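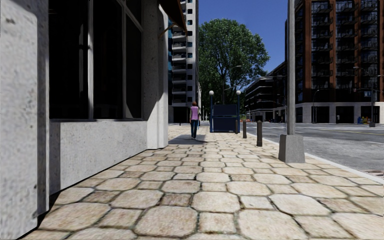

Dundee, junio

Lirero 3: entorno urbano simulado para recoger demostraciones de navegación

Hemos usado Lirero 3 durante seis semanas para reunir trayectorias de acera destinadas a una política de navegación por imitación. El robot de destino es una plataforma de reparto de cuatro ruedas, con una sola cámara frontal. La prueba se limita a la recogida de ejemplos: teleoperación, registro, etiquetado y exportación. El módulo de entrenamiento incluido no se ha evaluado, ya que el grupo emplea el suyo.

Instalación

El paquete se distribuye en dos partes, el motor y los mapas. El motor se instala sin incidencias en una estación con Linux y una tarjeta gráfica de gama media. Los mapas ocupan 140 GB y el gestor de descargas no reanuda las transferencias interrumpidas; hubo que repetir una completa. La licencia de laboratorio cuesta 410 libras por puesto y año, e incluye el mapa de ciudad y dos mapas de interior que no se han abierto.

Material visual

El tramo que más hemos utilizado es una acera ancha de losas octogonales con piezas pequeñas intercaladas, entre una fachada de hormigón y la calzada. Reúne en pocos metros varios casos que interesan a un robot de este tipo: un peatón de espaldas, una fila de bolardos paralela a la calle, la base ensanchada de un poste cerca del bordillo y una entrada de tipo metro con barandillas. El trazado obliga a decidir por qué lado se pasa, y esa decisión es lo que se quiere registrar.

Las juntas del pavimento están bien resueltas y algunas llevan restos de musgo. El tono varía de una losa a otra, detalle útil para que el modelo no asocie cada cambio de color con un obstáculo. Las sombras son duras. La del edificio cae sobre el pavimento con un borde muy marcado, y en las primeras sesiones la política provisional frenaba al llegar a ella. Jessie Rankin añadió 243 episodios que cruzan zonas de sombra a velocidad constante y el frenado desapareció en simulación. No tenemos todavía datos equivalentes en exterior real.

Los cristales oscuros de la planta baja apenas aportan información. Para quien entrene con profundidad estimada a partir de una sola cámara, conviene enmascararlos.

Teleoperación

Se puede conducir con teclado, mando o volante. El teclado produce giros escalonados y no lo recomendamos para imitación. Con el mando Riis la señal es continua y la zona muerta se ajusta desde el menú. La latencia entre orden y fotograma se mantuvo estable con un solo operador; con dos clientes conectados al mismo servidor aparecieron saltos, que el registro no marca. Fraser Cairns escribió un filtro que compara las marcas de tiempo y descarta los episodios afectados. Una función así debería venir de serie.

Los peatones siguen rutas programadas y su variedad de comportamiento es escasa. Se apartan tarde o no se apartan. Si las demostraciones se graban solo con esos valores, el operador aprende a rodearlos siempre con la misma maniobra y el conjunto queda sesgado. El parámetro de cesión de paso admite valores aleatorios por episodio, pero la opción está en el archivo de configuración y el manual no la menciona.

Registro y exportación

Cada episodio guarda imagen, órdenes, pose y contactos. El formato nativo es propio; la exportación a Hendine conserva todos los campos y la de Flakeo pierde los contactos sin avisar. Al cierre de la prueba teníamos 2762 episodios válidos. La revisión la hizo Kirstin Dow con el visor integrado, correcto para recorrer un episodio e incómodo para comparar dos. No hay atajo para marcar un intervalo, solo el episodio entero, de modo que una buena trayectoria con un roce final contra un bolardo se acepta o se tira completa.

La segmentación automática distingue acera, calzada, bordillo, peatón y mobiliario. En la rejilla de desagüe junto al bordillo alterna entre dos clases según la distancia. Las demás etiquetas nos han parecido fiables en el rango útil de la cámara.

Lo que falta

Lluvia sobre el pavimento, desenfoque de movimiento configurable y un modelo de vibración. La versión actual desplaza la cámara sobre las losas como si fueran una superficie lisa, y en nuestra plataforma las juntas se notan.

Valoración

Adecuado para un grupo pequeño que necesite un primer conjunto de demostraciones de acera y disponga de alguien capaz de escribir sus propios filtros. Para conjuntos con varios operadores simultáneos esperaríamos a que se corrija el problema de los saltos. Nosotros hemos renovado un puesto de los tres.

Fergus Lamont

Este sitio utiliza cookies propias y de terceros para elaborar estadísticas de visita. Si continúa navegando, acepta su uso. Aceptar | Configurar | Política de cookies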